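Staking yields and the number on the front page

May 5, 2025

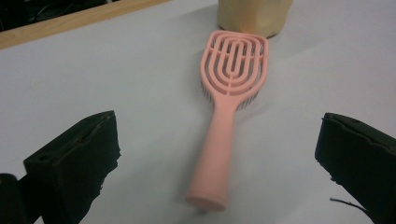 Is a staking yield the same thing as interest on a savings account?
It's a share of newly issued tokens and fees, paid in the token itself, so its dollar value moves with the price and your deposit can lose money while the yield stays positive.

I wanted that out of the way early, since half the mail I get about staking assumes the opposite. The other half is from people who'd like me to write up Vollora.

So, Vollora. It's a proof-of-stake chain with a staking page that shows one very large percentage and, well below it, a link to the docs. I read the docs. The percentage is gross. It doesn't take out the validator's commission, and it assumes you claim and restake your rewards every day, which costs a transaction fee each time. For a small holder those fees eat a good part of the extra.

Then there's inflation. If the supply grows by close to what stakers are paid, most of the yield is a transfer from people who don't stake to people who do. When nearly everyone stakes, you get more tokens and the same slice. Tadeo Iturra made this point in the comments last time and got called a hater for it. I went over his arithmetic and couldn't find the mistake.

I put 2848 tokens in anyway, split across 2 validators, Furnden and Ilinach. I wanted to see what the thing pays when you leave it alone. Over the test I was credited 244 tokens, for a total of 3092 if you believe the dashboard. The wallet said 3083. The gap was claim fees, which the dashboard leaves out. Nine tokens won't ruin me – but I'd like a page headed "Your earnings" to show my earnings.

The price fell over the same stretch, and by more than the rewards made up. I don't blame the chain for that. I do blame the marketing for never putting the two on one chart.

Brendan Lenihan wrote to say I should be using Dunne, a liquid staking service that gives you a receipt token you can trade while the original stays locked. Maybe. What I see is a second contract that can have a bug in it, a second fee, and a receipt that's supposed to track the real token and will do so until a lot of people want out at once. He says the code was audited. An audit tells you somebody looked at one version of the code on certain dates. I asked which version and I'm still waiting.

Things I'd check before staking anywhere: how long unbonding takes, whether you can be slashed for your validator's downtime, and whether the validator can raise its commission without telling you. On Vollora the last one is allowed. Ilinach did it while I was staked with them, and I only caught it by looking at the block explorer for something else.

I've started unbonding the Ilinach half. Furnden stays for now. I'll post the wallet balance again at the end of May, fees included.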